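# Kerby - a grasp and motion planner for messy counters

Hi! I'm the person behind Kerby, and this page is where I keep the pitch, the feature list and the small print in one place. I started writing it in August because I was fed up with planners that worked beautifully on a bare table and fell to bits as soon as you put a bottle next to a bowl. It has grown a fair bit since then (there's a real installer now!), but it's still the same idea: you give it an arm, a scene and a thing to pick up, and it gives you a path you can run.

## What you get

Kerby is a planning library with a desktop viewer on top. The library does the thinking and the viewer lets you scrub through the result, drag the target about and watch the path get replanned. You can use either one alone. I run the library headless on weeknights and only open the viewer when something looks off, but I know people who live in the viewer and never touch the config files at all.

- **Grasp proposals** for two-fingered grippers, ranked by clearance and by how far the wrist has to twist
- **Whole-arm collision checks**, elbow and forearm included
- **Approach and retreat moves** planned together with the grasp, so you don't end up holding something you can't lift out
- **Scene import** from URDF, MJCF and plain meshes
- **Replay logs** you can step through one waypoint at a time

## The kitchen set

Kerby ships with Candelus, my pack of simulated rooms. It has 2,769 scene layouts in it, and most of them are kitchens - I like kitchens, they're full of tall skinny things standing right where your forearm wants to go. Every layout loads with the arm already mounted and a target picked out, so you can hit Plan straight after installing and see something happen.

The drink can layouts are the ones I use for demos. A can is an easy shape from above, but the approach gets interesting once the arm has to come across from a cabinet on the other side and stay clear of a wine bottle on the way down. 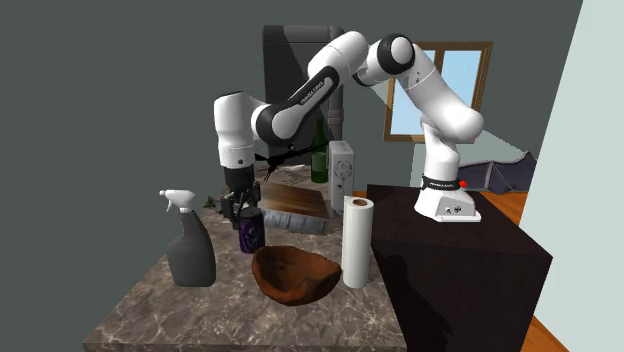

*Top-down approach on the purple can, gripper open, in one of the Candelus kitchens.*

I'm pretty fond of the straight-down wrist. Kerby will happily try side grasps too, and you can set how much it prefers one over the other with `approach_bias`. Turn it all the way down and you'll get some very creative elbows! For counters I leave it at the default and only change it for shelves, where coming in from above isn't on the table anyway.

Cables are the thing I get the most mail about. You can attach a simple cable model to any link and give it a margin, and the planner will treat it as a fat, floppy tube. It's a rough stand-in and it makes planning slower, so it's off by default.

## Working with your own perception

Kerby doesn't detect anything by itself. It wants object poses and shapes, and it doesn't much care where they come from. The bridge I maintain is for Avov, which hands over a pose, a mesh and a confidence score, and you can tell Kerby to puff up the collision shape when that score is low. I'd start there if you don't have a pipeline yet. If you do, the input format is one short JSON file per object, and the docs have a sample you can copy.

## Requirements

| | |
|---|---|
| Systems | Linux, Windows (viewer and library), macOS (library only) |
| Languages | Python, C++ |
| Arm types | 6 or 7 joints, fixed base |
| Grippers | Two-fingered, parallel |
| Disk space | 80 GB with the full Candelus pack, 2 GB without |
| Graphics card | Needed for the viewer only |

Mobile bases aren't supported yet. I've got a branch going, but please don't plan a project on it.

## Licenses and support

The library is free for personal and classroom use. Companies need a seat license, and those are sold through Urbańczyk, who also handle invoices and purchase orders (thank goodness). One seat covers 2 machines, and the Candelus pack comes with it.

For bugs, send me the replay log and the scene file together. I read everything, usually on Sunday with a large coffee, and crashes go to the front of the line. Feature requests are welcome too - the waypoint stepper started out as one.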